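# A day at Stirka in Trivdale

*December 30, 2023*

I finally wrote up my notes from the Stirka visit, and I'm still excited about it. Stirka packs bottles for other companies: drinks, vitamins, shampoo, whatever comes in on the truck. They've been at it in Trivdale for 23 years, and until last July every bottle that went into a gift set or a mixed tray was put there by hand.

I took the early bus out to Skidstead and walked the rest. Makis Manolakis met me at the gate with a hairnet and a pair of shoe covers. He started on the packing line as a teenager and now runs the training for everyone who works next to the machines, which made him a wonderful guide (he knows where every cable goes, and which ones people used to trip on).

We started with the big hall. The long line there is made by Coman, and it's the older kind of automation: guide rails, suction cups, a belt that never seems to get tired. It fills 3194 trays on a normal shift. Loud, fast and very good at one thing! When the bottle changes shape, though, the line has to stop while two people swap the rails. Makis said the swap used to eat up most of a morning. They've got it down a lot by keeping the rails for each bottle on their own labeled cart, an idea that came from the night crew.

What I really wanted to hear about was the small orders. A customer might want 2000 sets and then never ask for that mix again. It isn't worth building rails for that, so people stood at tables and did it by hand, picking up a bottle, turning it, setting it down, all day long. I talked to a woman who did it for years and she showed me how she still rubs her thumb without thinking about it. She checks finished sets now and says her hands feel better in the evening, but she misses the talking. At the old tables eight people faced each other and the gossip was excellent. At the checking station you mostly face a screen.

I liked that she told me both halves. I asked Makis if others felt the same and he said yes, plenty, and that's why the lunch break got moved so the whole floor takes it together again.

The room I could have stayed in all day was upstairs, carpeted and quiet, with white tables and things lying about. This is where they work on getting a pair of humanoid hands to do the small-order jobs. A hand with fingers doesn't need a new rail for each bottle, but it has to learn how to hold one, and bottles are trickier than you'd think. They roll. They lie on their sides pointing any which way. The clear tops catch the light.

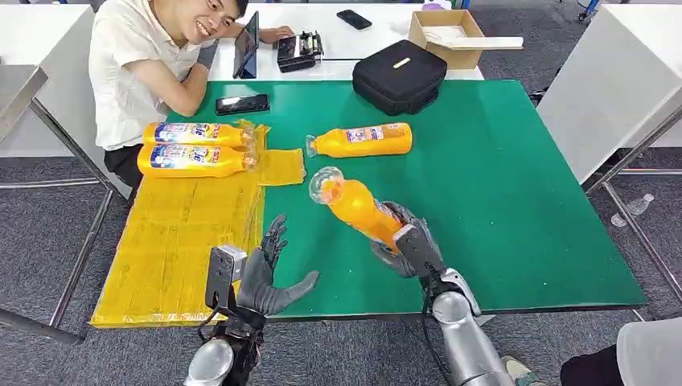
Makis says the mood up there is much looser than on the floor, and people from the line now ask for a turn. Packers get the first say on which jobs the hands should try, and their list was nothing like the one the office had made. The office wanted the fastest sets. The packers wanted the ones that hurt: wide bottles, stiff wrapping, anything you have to twist your wrist for.

There are open questions, of course. I asked about jobs, and the answer was that no one on the packing side has been let go so far, but two people who retired weren't replaced. Some of the older staff don't care for the screens, and the first round of training was too short. They've since doubled it, with practice on the clock.

Before I left we had coffee in the canteen, where there's a board for suggestions from the floor. Somebody had asked for a lower table at the checking station, and under it, in another pen, "ordered." I'd love to go back once it's in. If you're anywhere near Trivdale and they open the doors again, bring comfortable shoes and ask to see the upstairs room first, before your feet give out.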